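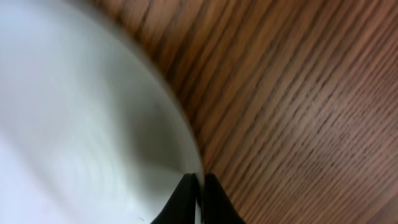 White bowl on a wooden table.

Kitchen Assistant (part-time), Skevel Lunch Club

Hours: 22 per week, term time and holidays
Pay: £1,745 per month before tax
Contract: permanent, after a trial period of seven weeks
Reports to: Mekdes Birhane, Kitchen Manager
Closing date: 11th May

About us
Skevel Lunch Club serves a hot midday meal to older people and anyone else in the area who wants company at lunch. We cook on site and also send out meals to members who can't get to us. At the moment we have 87 members on the books. Most come two or three times a week. The menu changes with what is in season and with what our suppliers have, so no two weeks are quite the same. Soup and bread are on every day.

The job
You will work alongside the cook and one other assistant. Shifts run from 9.15 until the washing up is finished, normally by 2.30. The work includes:

Washing, peeling and chopping vegetables
Making soup, salads and simple puddings from our recipe folder
Laying tables and serving at the hatch
Packing and labelling meals for delivery
Checking and writing down fridge temperatures
Washing up, wiping down and mopping the floor
Putting away the dry goods order when it arrives

Some of our members have allergies or need soft food. You will be shown how we keep these meals separate and you will be expected to follow the sheet every time, including on busy days.

The kitchen is on the ground floor. The store cupboard is down four steps and there is no lift to it. Sacks of potatoes and flour are heavy, but a trolley is available for the corridor and we don't ask people to lift alone.

What we are looking for
You don't need to have worked in a kitchen before. We would like someone who turns up on time, is comfortable talking to older people and doesn't mind repeating themselves for members who are hard of hearing. You should be able to read labels and recipes in English. A Level 2 food hygiene certificate is useful. If you don't have one we will pay for the course and for your time on it.

What you get
Paid holiday, pro rata
A free lunch on each shift
Aprons and non-slip shoes
Workplace pension
A contribution to bus fares

We close for one week in September for deep cleaning and staff training. The training days are paid.

How to apply
Send a letter of no more than one page, or a voice message if you prefer, saying why you would like the job and when you could start. Please add the name of one person who can give you a reference. This can be a teacher, a former employer or someone you have helped out. Application forms are at the front desk and can be handed in there. Mark them for the attention of Jarlath Ní Bhriain.

We will invite people to a short interview and an hour in the kitchen. The hour is paid whether or not you are offered the job. The post is subject to a DBS check, for which we cover the cost.

If you would like to look round first, ask at the desk for Erasto Laizer. Visits are best after two o'clock, once lunch has been served.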